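About Faltix

Faltix sorts drink containers. Offices, schools and a few event halls in Diltdale pay us to look at what they throw away and to set up a way of separating it that people will keep using. If you came for a page about saving the planet, there are plenty of those already, and most have better music.

The company was started by Engelbert Ortner and Attila Gál, who met while working for a cleaning contractor and spent a good part of their evenings emptying recycling bins that had everything in them except recycling. Neither of them believed the stickers. They still don't. A sticker with three arrows on it tells you what somebody hoped would go in the bin.

We start small, at a table. Before a client buys anything from us, we put a few cups on a white top, one color per category, and set ordinary bottles and cans in front of them.
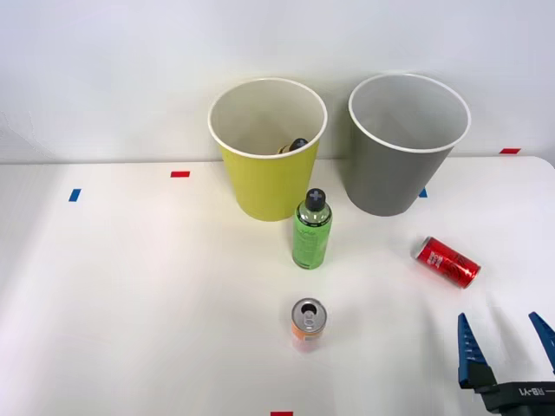 It looks too simple to charge for, and we have been told so. But most of the trouble shows up at this size. Does a can with something left in it go with the empty ones? Does the cap stay on the bottle? Is gray for "other" or for metal? A client who can't settle that over two cups will not settle it over a loading dock, whatever the brochure from the bin company says.

Our first long job was the Rajput building on the east side of town, where we went through 2312 containers by hand. Of those, 388 were in the wrong place. The building manager had a certificate on the wall saying the figure was zero — we never did learn who counted. We moved the bins, changed two of the colors and came back in November to do it all over again. 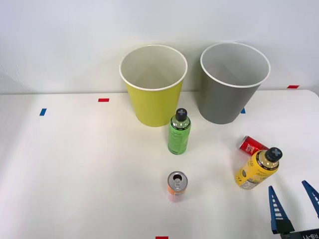
Photo: Faltix

We are wary of our own results too. People behave well while someone from outside is standing there with a clipboard, so we don't report anything from the first six days. We don't promise percentages. We will tell you what was in the bins when we looked, and if the new arrangement is no better than the old one, the report says that and you get the shorter invoice.

Paper cups are what we get asked about most. We use them at the table because they're cheap and come in clear colors. Whether your hauler will take them is another matter, and you should ask for the answer in writing.

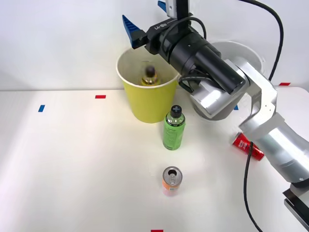
A small bottle in the yellow cup, the green one still on the table.

We work in Diltdale and Brandusow. The table session takes a morning and can be booked on its own, with no contract after it. Ask for Attila if you want a price and for Engelbert if you want an argument about compostable lids.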